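Programs > Student Robotics > Grant Reports > Spring Progress Report

Wedero Student Automation Project
Progress report to the Nevico Education Fund

This report covers the second half of the grant period, from January through April. The project is an after-school class at Kurek Technical High School in which students build and program a small sorting cell. Enrollment stands at 17 students, up from 10 in the fall.

Work completed

The fall term was spent on safety training, pendant operation and basic motion programs. In January the class moved on to the cell itself. Students laid out the work table in a taped grid so that positions could be named by square and checked by hand against the program. They then placed the conveyor and wired its control board. The wiring took longer than planned. Two sessions went to tracing a bad ground, and the sensor work was pushed back to March as a result.

The current task is picking parts at the conveyor and placing them in a bin. The parts are PVC pipe fittings, which are cheap and hard to damage. Tees have been easier for the students to program than crosses — the crosses tend to turn in the gripper when it closes on one leg.

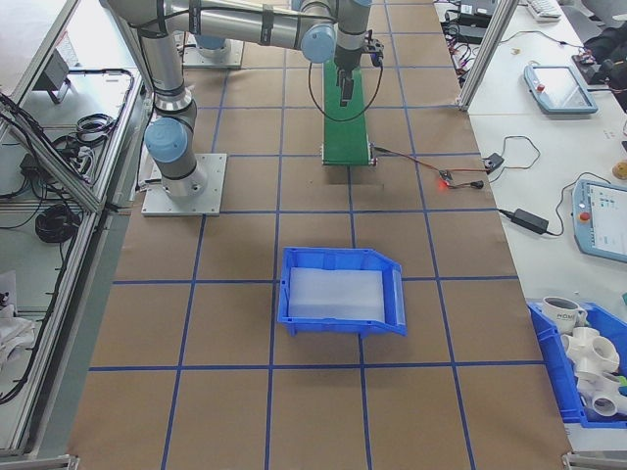
The sorting cell in April, with the gripper over the conveyor and the blue bin set in its grid square.

Student programs now complete a single pick and place without help from the instructor. Continuous running is not reliable yet. The most common fault is timing between the conveyor stop and the gripper close, and both student teams are working on it. One team uses a fixed delay. The other is trying to use the sensor signal directly.

Budget

Spending for the period was $1,429. Most of it went to the conveyor, power supplies, connectors and replacement cable. The fittings came out of the regular classroom supply budget and are not charged to the grant. We have no changes to request.

Next steps

In May the teams will enter the Tadatico regional student showcase, where each cell has to sort mixed parts without a restart. Before then we need to finish the timing work, secure the loose wiring on the table top and write the operating checklist that the showcase asks for. A final report will follow in June.

Related items
Fall Progress Report
Safety Training Outline for Student Cells
Tadatico Showcase Entry Rules
Equipment Purchase List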